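Staff Profile: Kartini Nasution, Collections Supply Office

December 2021

The supply office at Mavthorpe serves 56 study rooms and answers for every tray, box and lid in them. Kartini Nasution has managed it for three years. Her subject in our interview was the small storage container, on which she holds firm views.

"People ask for more cabinets," she said. "Usually what they need is a divided tray." 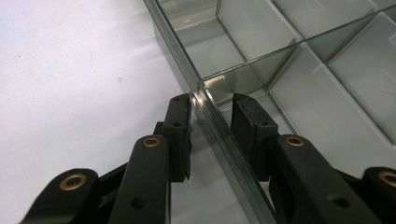
A clear organizer tray with interior dividers.

Under the Jugah plan, adopted in July, opaque drawer inserts are being withdrawn in favor of see-through ones. Ms. Nasution reported that 981 inserts have been replaced to date. Staff can check the contents of a compartment without handling them, and the rooms have asked for fewer duplicate supplies as a result.

Lids have proved more difficult. "A tray without its lid goes back on the shelf and gathers dust," she said. "We find the lid a month later in another room."
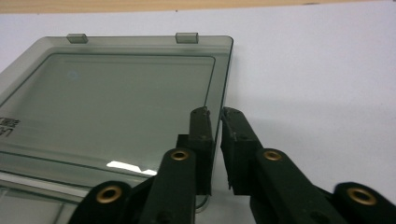
The office now stores each lid with its own base and records the two under one number. Kurniawati Manurung, who keeps the register, has entered 2,743 items so far. "It was slow work at first," Ms. Manurung said. "The older stock had no numbers at all."

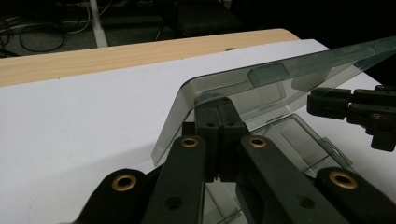
Inspection takes place before any container is reissued. Ms. Nasution begins with the corners and then turns to the fittings. On tinted pieces she pays particular attention to small tabs such as the one that stands up from the smoky gray plastic, and to any sharp bend in a sheet. "I run a thumb along the fold," she said. "If I feel a crack, the piece is set aside."

Rooms in the Mesitik wing will be supplied next. Requests should be sent to the supply office in writing, with the inside measurements of each drawer.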